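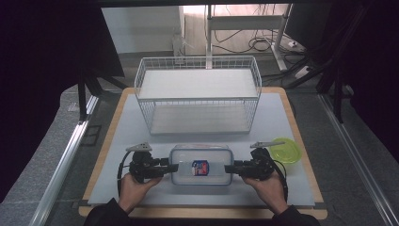
By Ningsih Wijaya
November 4, 2023 | Equipment & Budgets

The purchase request that reached the finance desk at Lubis in September had one line on it: two hand-held grippers, with mounts and cables. It was approved in a day. The second request, for everything the grippers needed around them, took the rest of the month.

Lubis packs and ships small household goods, and it wants a robot cell that can handle lidded plastic containers. Before buying arms, the company decided to record people doing the work with grippers in their hands, one left and one right. The recordings would train the control software. The arms would come later, sized to what the recordings showed. Most planning guides put the arm first, and a budget written from them will have the wrong shape for this kind of project.

The hand-held stage is cheap per unit and expensive per hour. Lubis set a target of 500 usable recordings for each task, and its first task was lifting a clear container from both ends and placing it on a shelf. An operator can repeat that motion quickly. Resetting the table, checking the recording and throwing out bad takes uses more of the shift than the motion does. The plan had allowed one person per station. It now allows one and a half.

Station hardware is the next line. A bench needs a fixed work surface, a mat that does not slide, rails or posts to hang things from, and somewhere for the cables to go. Lubis priced its first bench at $1,487, excluding the grippers and the computer. Cable management was left out of that figure and added afterward. Buyers should ask for cable length in writing. A cord that reaches across the bench with the operator standing still may be too short once both hands move toward the shelf.

Props are usually charged to petty cash and then lost track of. The containers, bowls and wire shelves used in recording are ordinary retail items, and retailers change them without notice. A container with a slightly different rim is a different object as far as the software is concerned. Lubis bought 100 of one clear container at the outset and logged the batch. The invoice was $307. Clear plastic deserves its own note in the plan: transparent walls are hard for many vision systems to locate, so a schedule based on opaque boxes will run short.

Two vendors quoted on the arms. Clukance offered a complete cell with its own grippers, which would have meant repeating the recordings with matching jaws. Baka offered arms only, with an adapter plate for the jaws Lubis already had. The Baka quote was higher for hardware and lower for the project, and the comparison depended entirely on whether recording time was counted as a cost. In the first draft of the spreadsheet it was not.

Storage and labeling went to Lendinex on a monthly contract. The rate is set by volume, and the contract runs month to month until the second task is complete. Lubis has put the arm purchase in next year's capital budget, with the jaw geometry frozen until then. Any change to the jaws needs sign-off from both engineering and finance.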